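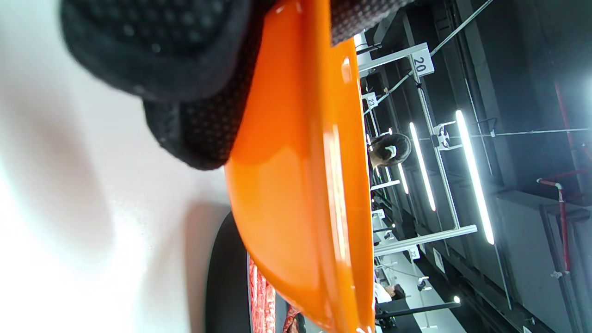 Slide 4. Hand-held demonstration versus teleoperation. Same task at both Brevon and Sturen: move items between containers.

Hand-held: operator carries the gripper, no arm in the loop. 2117 episodes recorded, 18 discarded for tracking loss. Teleop target was 1000 and is still open.

Note the labour difference. Teleop operators slow down near contact, and the policy copies the hesitation.

Pause for questions on calibration.

Slide 5. Fikine data format. Define the gripper-centred frame before showing the plots.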